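Jarkside Rental Hall – Fire and Safety Walkthrough
Inspected by Jabari Mutiso, March 21, 2018
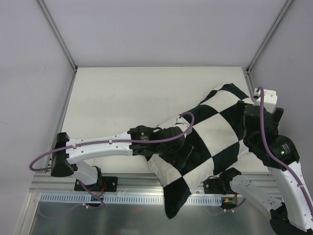
Kitchen first, then main hall, then stairs. Boiler room locked, will do next visit.

KITCHEN
Extinguisher by door – OK. Tag current, pin in place.
Fire blanket – OK but hung too high. Lower it.
Hood filters – FAIL. Greasy. Same note as January.
Outlet left of sink – FAIL. Cover plate cracked, no GFCI. Tape over it untill the electrician comes.
First aid kit – burn gel expired, no large bandages. Restock.

MAIN HALL
Posted capacity 185 – sign OK, readable from entrance.
Exit signs – 2 checked on battery, east one dim. Replace battery.
East exit – FAIL. Stacked chairs in front of it. Moved them myself. Needs floor marking.
Table linens – stored on top of the baseboard heater again. Moved to closet. Do not put them back there!!
Folding tables – one leg lock sticking, tagged out.
Extension cords – one 1000 watt heater on a thin brown cord. Unplugged, cord thrown out.
Canier smoke detectors – all sounded on test. The one over the coat rack is slow, keep an eye on it.

STAIRS AND BACK HALL
Handrail – loose at bottom bracket. Tighten.
Stair treads – OK, third one up starting to lift at teh corner.
Emergency light – OK.
Paint cans under stairs – remove, all of them.

FOLLOW UP
Outlet and east exit to be fixed within 24 hours, call me when done. Rest before next rental. Berrada has the closet key. Boiler room still open on this sheet.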